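TV News | Drama

Ruria renewed for a second season

16 Aug 2025

Trodinine has ordered a second season of Ruria, its family drama set in a harbor town. The new run will have seven episodes, each 52 minutes long, and filming starts in January.

Yayra Adjei returns as Nell, who was last seen leaving the boatyard after the fire. Prasetyo Ismail, a guest player in the first season, joins the main cast as her brother-in-law Arthur.

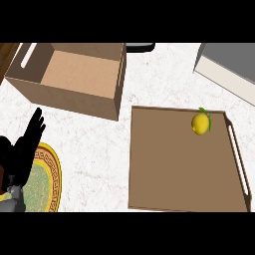
Adjei said the writers have moved the story forward by 2 years. "Nell has a job and a lease now," she said. "She still won't pick up the phone when her mother calls."

The producers have not said who set the fire - the question left open in the finale - but Ismail told us that viewers will get an answer in the opening episode. No air date has been set.

We use cookies to improve your visit. Accept | Manage settings

Related
Nutasach finale recap: the wedding goes ahead
Ruria season one: where we left every character
Yayra Adjei on leaving the stage for TV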